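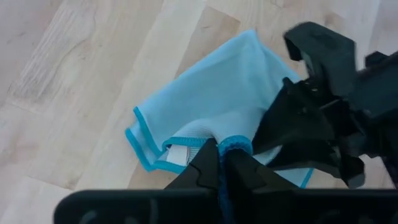 Ticket 318: Monument petition portal, city of Avunport
Status: open

Reported: the public comment form on the Soriano statue relocation rejects attachments at submit. Text-only comments go through.

Checked upload limit. Set to 2 MB, should be 44. Corrected, service restarted.
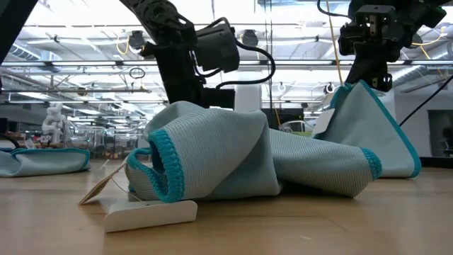

Retest at 4:00 p.m. PDF accepted. JPEG still rejected with a type error. Girnutow filter module reads the extension as uppercase and fails the match.

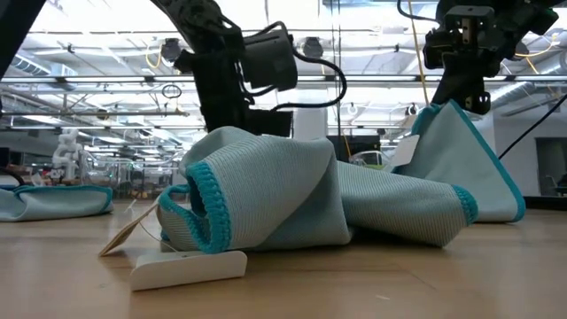 Filter rule edited to ignore case. JPEG upload then passed on the staging copy. Preview rendered upright.

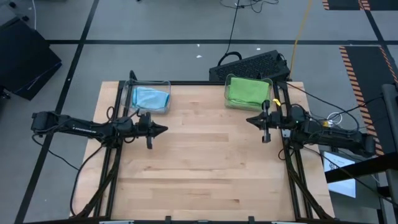

Rule pushed to the live portal. Nenis archive sync has 4 comments stuck in queue. Clerk's office needs them before the October hearing. Requeue pending.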